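Setting Up Your Oledura Label Printer

Part 2: Loading the roll and printing a test label

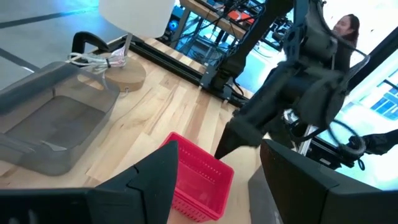 I've set up a few of these now, and the roll is where I always slowed down, so let's take it step by step.

1. Switch the printer off and unplug it. I know, it's a pain, but do it anyway.

2. Press both side tabs and lift the lid until it clicks.

3. Drop the roll onto the spindle with the labels facing up. The standard Galli roll holds 200 labels – the small one holds 100 and needs the spacer ring.

4. Feed the loose end under the gray guide and pull it out past the cutter.

5. Close the lid, plug in, and hold the Feed button until one blank label comes out.

6. In the Dernby app, pick Settings, then Roll Type, and type in 176 for standard labels.

Note: If your labels print off to one side, open the lid and slide the guide in until it just touches the paper. Mine needed two tries!

Caution: The cutter is sharp, and the print head gets hot after a long run. Let it cool before you poke around in there.

Error 956 means the lid isn't shut all the way. Press down on both corners and try again.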